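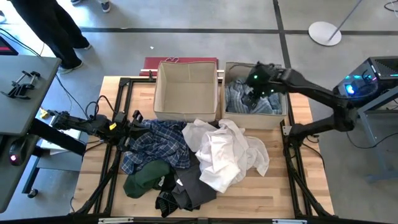 Skumetdale Laundry Sorting: House Rules and Data Card

Version 5, last touched in May. Maintained by the Melby bench group. Read it before you record, or read it afterward while you delete your episodes. Most people have tried both.

What's in the set

400 episodes of two-arm clothes sorting. Garments start in a pile on the wooden table and go into fabric bins. Each episode has the head view, the fixed view, joint positions and a one-line task note. The clothes come from a thrift shop and have no feelings about how they are treated.

Rules for recording

1. Bins go along the far edge, side by side. Do not get creative with the bins.
2. Drop the pile, don't arrange it. A pile that looks styled gets redone.
3. Hands, sleeves and coffee stay outside the rails while the arms are live. So does your head, however interesting the sock.
4. Anyone may call a stop. The operator stops first and argues second.
5. An episode runs until the last garment is in a bin or 19 minutes have passed, whichever hurts less.
6. Failed grasps stay in. Mark them "miss" and leave the adjectives out of the task note.

Blur

The fixed view blurs when an arm moves fast. Earlier versions threw those frames out, and models trained on them seemed to believe that arms teleport. We now keep them all. Set the blur flag if you can't make out the gripper fingers, and leave sharpening filters alone.

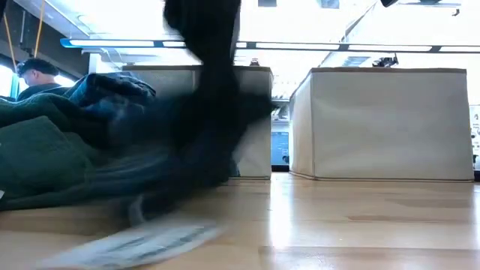

Fixed view, blur flag set. Keep.

People in view

Bystanders turn up in both views. Get consent before recording, and run the Owusu face mask script before anything leaves the building. Legs and shoes are left as they are.

Known problems

Dark clothes on dark clothes get mislabeled a lot. 15 episodes have the wrong garment count in the note and are listed in errata.txt. The Mostano loader still reads left and right arms in the opposite order from everyone else, so check the arm_order field before you blame your policy.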